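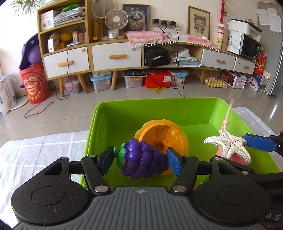 Toy sorting with two handheld grippers: how varied is varied enough?

Posted in Data Gathering and Teleop

pernille_k
Friday evening, just finished a batch and I'm far too pleased with it to go to bed, so you lot get a long post.

I've been building up a set of pick and place examples at home with a pair of handheld grippers, the sort with a camera on each one. The job is simple: toys in a low green bin, take one out, put it down on the cloth, next one. Plastic fruit mostly, plus a starfish and a few odds and ends. I did 102 takes this week and kept almost all of them!

What I love is how quickly your hands learn it. The first evening I was clumsy and slow, and by the third I was reaching in with the right hand while the left was still letting go. You can see it in the takes as well, the paths get much smoother.

Two questions. One, should I throw out the early clumsy takes or leave them in? Two, I've kept the bin in more or less the same place on the table the whole time and I'm starting to wonder if that was daft.

Training will be on the small Monano setup that Serkdale lent our club, so I can't just drown the problem in data.

torvane
Lovely stuff. On the second question, yes, move the bin. Move it a lot. We did a fruit set in August with the bin against the same corner of the table every time, and the arm learnt to go to that corner. Took the bin away completely and it still went there and closed on nothing, very confidently.

Same goes for table height if you can manage it. Books under the legs will do.

pernille_k
Ha, oh dear. Right, moving the bin. Does the room matter as much? Mine's a normal lived-in room, shelves and fans and boxes everywhere behind the table, and I half thought about hanging a sheet up.

torvane
Don't you dare hang a sheet up. All that clutter is doing you a favour. Turn the table round every now and then so it's different clutter.

mudlark_9
I'll disagree with torvane a bit. Clutter is great once the thing works. With 102 takes on a small setup I'd want a plain background first, get something that picks up a peach eight times out of ten, then make it harder. Otherwise when it fails you've no idea what to blame.

torvane
But then you've trained it on a room that doesn't exist and you end up doing the whole lot again. I've been down that road with Nugroho's old bench set. Worked beautifully on the bench. Moved it one desk along and it couldn't find a banana.

mudlark_9
One desk along is a lighting problem as often as a background problem. Did you check?

torvane
...no. Fair.

embla_holmgren
Hello both, Embla Holmgren here, I look after the example sets at Indar. We've argued this one at work more times than I'd like. My own view is to keep the real room and vary the light. Curtains open, curtains shut, lamp on. It costs you nothing and it did more for us than any amount of shuffling the furniture.

On the clumsy takes, I'd split them. Slow is fine, keep it. Fumbles where you drop the toy and pick it up again are properly useful, keep those too and tag them. The ones to bin are where you stop and think with the jaws hanging in mid air, as the model will happily learn to hang about.

pernille_k
Oh that's a really good way to put it. I've been through the first evening again just now and there are 19 with a long pause in them. Out they go. I'd never have looked for that!

What about how I hold things? The grapes have a leafy stem at one end and I tend to squeeze them lengthways, one pad on the stem and one on the tip. Works nicely for me but I don't know if it's a bad habit to teach.

mudlark_9
I'd go across the middle. Lengthways you're relying on the stem, and stems bend.

embla_holmgren
Do some of each. If the bunch is lying so that lengthways is the natural grab, grab it lengthways. Please don't turn the toy round to suit a rule, you end up with strange little nudges in the data.

mudlark_9
Still say middle, but I'd accept a mix.

quillfeather
Newcomer question, sorry. Why two grippers if you're only lifting one toy at a time? I've only got the one and now I'm wondering if I should be saving up.

pernille_k
Not daft at all! For single toys you don't need the second. I like having it there as some of my later tasks want both hands, holding the bin steady and so on, and I wanted the other hand to be around from the start so it isn't a shock to the model. Also it's quicker to alternate.

torvane
Start with one. Sync between two is its own hobby. I lost a whole weekend to a clock that was 2 seconds out.

quillfeather
One it is then. Thank you!

mudlark_9
pernille, are you mixing up what's on top in the bin? If the starfish is always sitting on something it'll be the first thing out every time.

pernille_k
I tip everything out and pour it back in between takes, so it lands however it lands. Sometimes something rolls underneath and I have to dig for it, those are my favourites.

embla_holmgren
Digging takes are gold. Do more of those.

pernille_k
Doing another 9 before bed then, with the bin on the far side of the table and the lamp off. Will post how the first training run goes, grapes and all.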